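Ticket: Orders arriving with the wrong finish code
Product: Momari stock and order module
Status: Open, waiting on vendor
Opened by: Akberg shop, stock desk

Dear support,

I write again because the answer from Monday did not solve the problem. I attach the log further down.
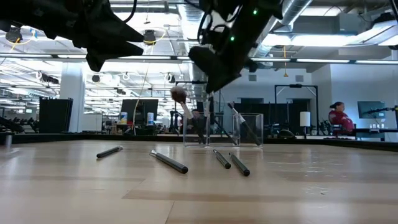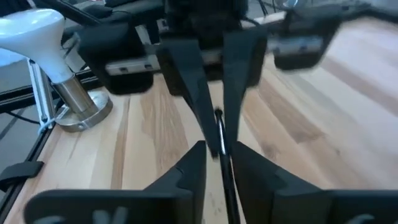
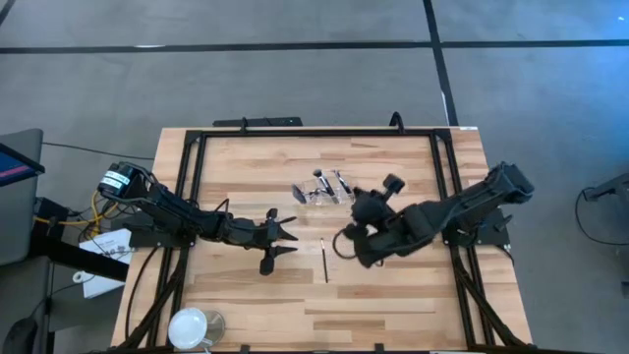
The fault is in how Momari reads the finish column when we import the supplier list from Negri. The list has 3,615 rows. After the import, 85 rows show the finish of the row above them. It is always the same 85 rows, I compared two exports. For instance, our tabletops are listed by timber colour, and a light wooden top like the one in the first picture should come in as LT-WOOD. It comes in as DK-WOOD, and the customer gets a confirmation email with the wrong colour in it. Two customers have already phoned.

What I tried:

1. Cleared the cache and imported again. Same result.
2. Saved the file as plain CSV with commas. Same result.
3. Saved it with semicolons. The import stopped at row 2,000 with "unexpected end of field".
4. Split the file in two halves. Both halves import, but the wrong rows are still wrong.
5. Removed the supplier notes column. Now only 60 rows are wrong.

Step 5 makes me think the notes are part of the problem. Some notes have a line break inside the quotation marks — I can see it when I open the file in a text editor. But not all the wrong rows have such a note, so I am not certain.

Your colleague asked if we use the old import template. We do not. We changed to the new one in September, and the first import with it was fine. The second one was not.

Questions:

Is there a limit on the length of the notes field?
Can you restore the finish column only, without touching the prices? I have corrected many prices by hand and do not want to lose them.
Our second store, Prasulham, imports the same list next week. Should they wait?

Update, 3.40 pm: I turned off the automatic confirmation emails for now. Please tell me before you turn them on again.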